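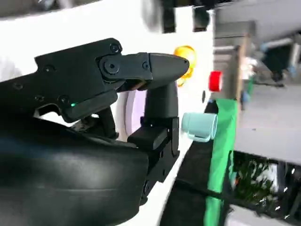
5. Februar 2021

Um kurz nach acht in der Halle gewesen, Heizung lief schon. Zähler der Zelle stand beim Einschalten auf 3359 Greifzyklen seit der letzten Wartung. Eigentlich wollte ich erst bei 4000 wieder an den Greifer gehen, aber gestern Abend hat er zweimal beim Schließen gehakt, und damit wollte ich nicht ins nächste Programm.

Zuerst alles im Handbetrieb auf und zu gefahren, langsam, ohne Teil. Beim oberen Finger war am Drehgelenk ein leichtes Spiel zu spüren, wenn man ihn seitlich bewegt. Der untere sitzt fest. Die große Schraube im Gelenk ließ sich eine knappe Vierteldrehung nachziehen. Danach war das Spiel weg, das Haken aber nicht. Es kam vom Gestänge. Zwischen den dünnen Stangen hatte sich Abrieb gesammelt, dunkel und schmierig, vermutlich noch vom alten Fett aus dem August. Mit Pinsel und Wattestäbchen ausgeputzt, das dauert jedes Mal länger, als ich einplane. Neues Fett nur sehr sparsam, auf jede Achse ein Punkt.

Die vier Schrauben am Gehäuse habe ich nur mit dem Schlüssel geprüft und nicht gelöst. Alle fest. Unten am Halter war eine locker, mit dem Drehmoment aus dem Blatt nachgezogen und mit weißem Lackstift markiert. Das hätte ich beim letzten Mal schon machen sollen — steht sogar in meinen Notizen vom Umbau.

Dann Nullpunkt. Finger ganz geschlossen, Wert abgelesen: 5. Das ist zu viel, nach dem Referenzieren muss dort eine 0 oder 1 stehen. Zweimal neu referenziert, beim zweiten Mal stimmte es. Volle Öffnung jetzt bei 641, vorher stand im Programm noch der alte Wert vom Vorgänger aus Ullham. Den habe ich an drei Stellen ersetzt und die alte Datei unter neuem Namen abgelegt, falls doch etwas davon gebraucht wird.

Vor dem Mittag die Teile für den Probelauf herausgesucht. Becher bleiben das Schwierigste. Liegt einer auf der Seite, kommt es sehr darauf an, wo der Henkel ist, und die glatte Fingerspitze rutscht gern an der Rundung ab. Ich überlege, die Spitzen mit einer dünnen Gummierung zu bekleben. Im Katalog von Galton gibt es Streifen zum Zuschneiden, Lieferzeit unklar. Bis dahin Kraft etwas höher und Geschwindigkeit beim Anfahren herunter.

Am Nachmittag 93 Griffe hintereinander, mit wechselnden Teilen. Kein Haken mehr. Vier Fehlgriffe, alle am Becher, alle mit dem Henkel nach unten. Das liegt nicht an der Mechanik. Zykluszeit unverändert. Nach dem Lauf die Spitzen mit einem trockenen Tuch abgewischt und das Gelenk noch einmal von Hand geprüft, weiterhin kein Spiel.

Kabel am Handgelenk auch angesehen. An der Biegung ist der Mantel etwas blank gescheuert, noch nicht durch. Zwei neue Binder gesetzt und die Schlaufe größer gelassen, damit sie bei der letzten Achse nicht spannt. In Lerkport hatten wir genau an dieser Stelle einen Kabelbruch, das hat damals eine Woche gekostet.

Noch offen: Ersatzkabel bestellen, Gummistreifen anfragen, Wartungsintervall im Plan auf 3000 setzen. Zähler auf null gestellt, Zelle um halb sechs abgeschaltet.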